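Evening Study Participants Wanted: How People Sort and Store Things at Home

Kirkstead Household Research is looking for adults to take part in a study on how people put away groceries, tools and small household items. The study runs through November at our rooms in Zumudcombe.

We want to know how people decide where things go. Some people sort by size, some by how often they use a thing, and some put it wherever there is space. The results will be used in Rimura, a set of free planning guides for people moving into smaller homes.

Who can take part

You can apply if you are 18 or older, live in a home where you do at least part of the putting away, and can lift a full grocery bag. You do not need to be tidy. We would like to hear from people who share a kitchen with roommates or family, and from people who have moved in the past year. We also need more people over 60.

You cannot take part if you work for a company that sells storage furniture or if you took part in the Laur pantry study last spring.

What you will do

There are two visits, both in the evening, starting at 7 p.m. At the first visit you will unpack a set of bags and boxes and put everything away in a mock kitchen and hallway closet. There is no time limit. Afterward a member of the team will ask you about your choices. This is recorded as sound only, and the recording is deleted once it has been typed up.

At the second visit you will find the same items again from a list. You will then repeat part of the first task with different containers.

Between visits we ask you to keep a short diary at home. You write down when you could not find something, where you looked first, and where it was. Most entries take a minute or so. A paper booklet is provided, or you can use your own notebook.

Pay

Each participant receives 840 dollars after the second visit, paid by check or bank transfer. This covers both visits and the diary. If you have to stop early, you will be paid for the parts you finished. Bus fare is paid back on the night — please keep your ticket.
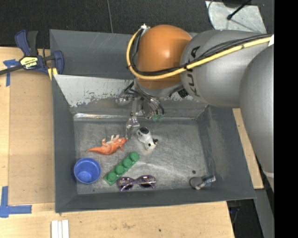
Containers matter a good deal in the second visit, and we ask people to try kinds they would not normally choose. Clear tubs, baskets and drawers with dividers all get different answers from people. An open bin on a tabletop, like the gray metal one in the photo, tends to be filled from the top and searched by hand, and we would like to hear whether you find that easy or annoying. Tell us before your visit if you need a lower table or a chair.

How to apply

Write to Mwende Kirui, study coordinator, at the Kirkstead front desk in Zumudcombe, or call and ask for the storage study. Please give your name, the number of people in your household, and which evenings you are free. We have 11 places left and will fill them in the order that suitable applications arrive. You will get a reply either way.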